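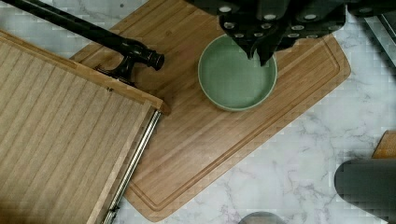 Urelden practice kitchen: gallery

Posted 2022-12-01

Fullwood rents out the Urelden practice kitchen by the day at our building in Kamthorpe. You get the counter, the robot, the props and a person from our side who knows where everything is. Most customers use it to teach or test small pick-and-place jobs before they try them on their own equipment.

People who call us usually ask what the place looks like before they ask what it costs, so we put together this page. The pictures come from the room camera, from a second view beside the counter, and from the camera at the gripper. We kept the notes short where we could and added more where we get a lot of questions.

The counter

The countertop is white marble with gray veining and there is green tile along the wall. We wanted it to look like somebody's house. Plain lab benches are easier to clean and easier for a vision system, and if that is what you want, we have one of those too, at a lower rate. Ask for the bench room when you book.

Everything on the counter can be moved or taken away. The toaster oven, the toaster and the kettle stay out unless you tell us otherwise. If your job needs a clear surface, let us know the day before and we will have it cleared when you arrive. We do not charge for that. We do charge for putting in your own appliances if they need a new outlet.

The robot is a countertop-height model with a round head and a light in the middle of the control panel. From overhead you get a fair idea of how much room it takes up next to ordinary kitchen things. The cables are clipped along the arm. Please leave the clips where they are, even if one seems to be in your way, and ask us to reroute the cable for you.

Overhead, with the cutting board near the head and the food tray off to the right:

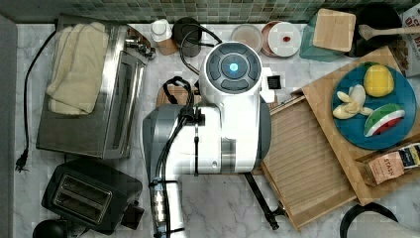

Play food and plates

The standard prop set comes with every booking. It has a lemon, a banana and a watermelon slice, along with plates, bowls, boards and trays. We picked play food because real fruit goes soft by the afternoon and no two bananas are alike, which makes it hard to compare one day's runs with another's.

The pieces vary more than people expect. The lemon is small and rounded. The watermelon slice is wide and tends to want two tries from people who are new to the gripper. The banana is the one that customers spend the most time on, and if you only have a short session I would start with something else.

You can bring your own props. Nothing wet, please, and nothing that sheds. Glass is fine if it has a flat base. We once had a customer bring a full set of measuring spoons and it went well enough that we have been meaning to buy a set ourselves.

The blue plate with the food on it, and the gripper at work behind, over the small green bowl:

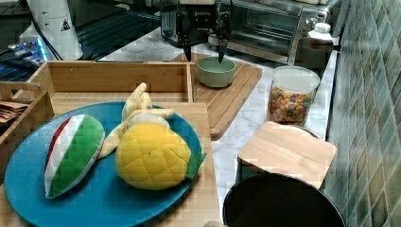

Plates are where most of the setup time goes. A plate that sits on a board is a little higher than one that sits on the counter, and a program taught on one will be off on the other. Decide early which you are using and stick with it for the day. We keep low-tack tape in the drawer for marking where a board goes, and you are welcome to use it on the marble. Do not use it on the bamboo, where it lifts the finish.

If you are coming back for a second day, take a picture of the counter before you leave. We reset the room every evening and we will put things back where they normally go, which may not be where you had them.

Boards and bowls

The bowl on the board is the exercise we start new customers on. It uses one bowl and one board, and the gripper fingers have to come down close to the rim without knocking the bowl along the wood. The bowl is pale green, so it stands out from the board in the camera view, and it is low enough that you can see down into it.

We have larger bowls, and a few that are nearly the same color as the board for anyone who wants a harder time with vision. Those are kept in the cupboard. Ask, or you will be given the green one.

The boards are bamboo. One has a juice groove around the edge, and small props will catch in it if you slide them. Some customers like that as a test. If you don't, use a different board and the problem goes away.

The view from the gripper takes some getting used to. The fingers are always partly in the picture, and whatever you are reaching for gets partly covered right when you most want to see it. Reflections are the other thing. The black bar next to the board is glossy and picks up the room lights. We can turn the overheads down or hang a cloth over the bar if it bothers your software.

From the gripper camera, a finger over the rim of the bowl:
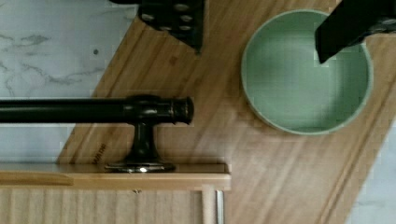 Customers who plan to work mostly from this camera should book a full day the first time. In a half day you will get the bowl exercise done and not a lot else. The recordings are yours and go home with you on a drive at the end of the session. We keep a copy for 90 days in case yours is lost, and then we delete it. If you would like us to keep nothing at all, say so on the form and we won't.

Software

The kitchen runs on Sebastian, our own teaching program. You move the arm by hand or with the handset, mark the points you want, and play it back. It does not need any code. There is a plain-text export for people who want to take their points somewhere else, and it has been steady since the July update. Before that it sometimes lost the last point in a list, so if you have old files from us, check the end of them.

Sebastian does not do speech and it does not plan a whole recipe. We get asked about this a lot. It repeats what you taught it, with small corrections from the cameras, and it stops if something is badly out of place. If you have your own software, we can connect it, but plan on using the first part of the day for that. Send us the details ahead of time and we will tell you if we have seen it before.

Rates and booking

A full day is $915. That covers the room, the robot, Sebastian, the prop set and our staff member. Half days are available on weekdays only. Sales tax is added on the invoice.

There is room for a small group at the counter. Beyond that, people end up looking over each other's shoulders, and we would sooner put the camera views up on the wall screen in the next room for them.

Changes to a booking are free up to 2 days before. After that we keep the deposit, unless the fault is ours. If the robot is down for any reason, we move your date or give you your money back, whichever you want.

Parking is behind the building. The front door in Kamthorpe is kept locked, so use the buzzer marked Fullwood. There is a step up at the entrance and a ramp at the side. Lunch is not included. The microwave in the staff kitchen is yours to use, and the toaster oven in the practice kitchen is not, since it is left unplugged for all sessions.

To ask about dates, use the contact form and tell us what you want the robot to pick up. That one line saves a phone call.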